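1/16/20

Up at seven. Porridge, then the bus as far as Zullach and the rest on foot in drizzle. Petronella Fourie had the keys already and the heating was on, so I hung my coat over the radiator and left it there till lunch.

Spent the morning on the big grey bin. The floor of it is scuffed and stained all over, and the sloping panel at the back has dark scrapes low down. I had a go at the marks with a damp cloth and then with the stiff brush. Keir Laing says leave it, a bin is for putting things in. He may be right but I wrote it in the book anyway, page 27.

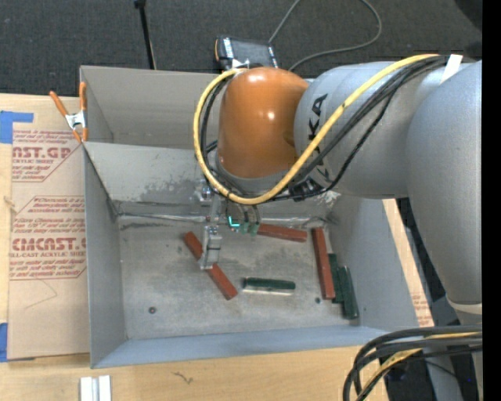 Afternoon

Soup from the flask. Rang Hegedűs about the order and was on hold for almost 200 seconds by the wall clock before a woman came on and said they would ring back. They did not. Petronella wants a second bin the same size, tall sides and all, before July. I said I would ask Rerkoden what they charge, as Stida have put theirs up again.

Swept the carpet round the table legs – the grey one shows every bit of fluff – and wiped the table top down as far as I could reach.

Missed the 507 and waited for the next. Home after six. Egg on toast, and a letter from the dentist to answer tomorrow.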